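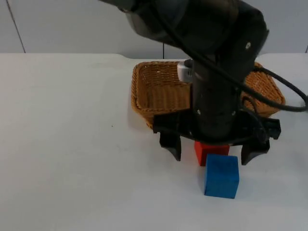 Two small wooden cubes on a white tabletop.

Home Courses Student Work Library Contact

Rewriting the Rules: What I Learned From a Rulebook Nobody Could Follow

Design and Writing Project, final report
Advisor: Deolinda Bastos

My aunt has a game called Kornunero. She bought it at a yard sale in Midwood, and it's a grain trading game where you move wooden cubes between towns and try not to get stuck with a full barn when the price drops. It's a great game! I've loved it since I was ten. But I only know how to play because she taught me, and she only knows because a neighbor taught her, and when I finally sat down with the rulebook last fall I found out we'd been playing the second half wrong the whole time (you're supposed to pay storage every round, and we only paid it at the end).

So that became my project. I wanted to see if I could rewrite the rulebook so that a group of strangers could open the box and play a full game correctly with no help from me.

The original

The rulebook that came in the box runs 980 words, which doesn't sound like much until you read it. It starts with a page of story about a miller, then tells you how to break a tie, then tells you how to set up. The word "cube" and the word "sack" both mean the same piece. I read it four times with a pencil before I noticed that. The storage rule, the one my family missed, is in a parenthesis under the heading "Other Matters," right after a note on how to put the game away.

I typed the whole thing out first and marked each sentence by what it was doing: setting up, saying what you do on a turn, covering a special case, or just talking. There was a lot more talking than I expected. Deolinda suggested I print the sentences, cut them apart, and move them around on the floor, and I thought that was a silly way to spend an evening right up until I did it. It's so much easier to see that a rule is in the wrong place when you can pick it up.

My first try

My first version was too short. I was proud of it, too. I got the whole game down to 400 words and I thought that was the point of the assignment, fewer words, done. Then I gave it to three people in the lounge in Ostermann Hall and they got as far as the first market round and stopped dead. One of them asked if you could sell to a town you weren't in. I knew the answer so well that I'd forgotten to write it down.

That was probably the most useful night of the project, even though I went home grumpy. I had cut things because they were obvious to me. My classmate Nobuhle Van der Merwe read both versions afterward and wrote in the margin of mine, "This is a reminder sheet for someone who already plays." She was right, and I ended up keeping it as exactly that, one page in the back of the final booklet.

The second version

For the second try I did things in the order you need them at the table. What's in the box, how to lay it out, what a turn looks like, then a whole sample turn with two made-up players, then how it ends. Special cases went next to the rule they belong to. I picked "cube" and stuck with it, and "sack" is gone except on the cover, where I left it in the story because I like the miller and couldn't quite throw him out.

I also gave storage its own heading in big letters. Maybe too big. I don't care, I'm making up for a lot of years of bad Kornunero.

Testing

I ran the tests at the Redley student center in the evenings, starting at 7:00. In all, 32 people played, in groups of four, and half the groups got the old rulebook and half got mine. I sat off to the side and wasn't allowed to say anything, which was really hard for me. I wrote down each time a group broke a rule without noticing, and each time they stopped playing to look something up.

Groups with the old rulebook broke a rule or stopped to look something up 57 times between them. With mine it was fewer than half that, and most of those came from one group that skipped the sample turn because, as one of them put it, "we get the idea." All of the old-rulebook groups missed storage. One of my groups missed it as well, giant heading and everything.

I should say the groups weren't matched very well. A couple of people on my side play a lot of board games, and I only thought to ask about that after the second evening. If I did it over I'd ask at sign-up and split them evenly. I'd also like to time how long people read before they start, since I have a feeling my version takes longer up front.

What's left

The drawings aren't finished. I have a good one of the starting layout and a bad one of the market track, and Nobuhle has offered to redo the bad one before the May showcase. My aunt has a copy of the new booklet in her box now. She says the storage rule ruins the game and she's going to keep playing it her way.

We use cookies to remember your settings on this site. Accept Manage choices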